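OK, Cotham are down 2 games to none and my phone has 11 texts on it that all say some version of "it's over." So let's talk about it, because I watched every minute and I have thoughts.

First off, Trostivow are good. Really good! I picked Cotham in 5 back in April and I'd like that tweet to stay buried, thank you.

But everybody is piling on Ragnarsson and I don't get it. The guy gets doubled the second he crosses half court. Who is he supposed to pass to? The corner shooter who hasn't hit anything since the first quarter of game one?

And yes, I know, "the great ones find a way." Fine. The great ones also usually have a backup center who can catch.

What bugs me is the third quarter. Both games, same thing. They come out of the locker room flat, give up a big run, burn two timeouts, and then spend the whole fourth quarter chasing. You can't do that on the road against this team!

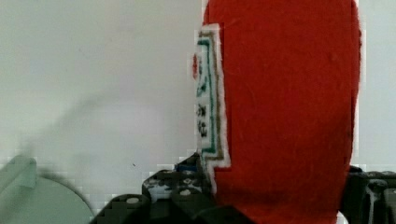 Game three is back home and I think the crowd matters more than people say. When that building gets loud, Trostivow's young guards rush everything (go back and look at the last regular season meeting, they were throwing it all over the place). So I want noise, and I want color. Red felt with a strip of white down the side, that kind of thing, all over the lower bowl. Dig it out of the closet, I don't care how fuzzy the edges have gotten.

Somebody asked if I'd start Tila over the veteran. Yes! Yesterday! Tila defends, Tila runs, Tila doesn't stand there with his hands up at the ref while his man is getting a layup.

I'd also go small for a stretch in the second quarter just to see what happens. Worst case you're down at the half, and they've been down at the half anyway.

To the person in my replies who wants to trade Ragnarsson this summer: for what?? You have 956 followers and every one of them just lost some respect for you. (Kidding. Mostly.)

If they lose game three, sure, come find me and we can have the "blow it up" talk. I'll even bring snacks. Until then I'm not doing it.

Prediction: Cotham by 5, Tila gets a double-double, and I have no voice at work the next morning. Tipoff thread goes up an hour before the game, bring your own lineup ideas.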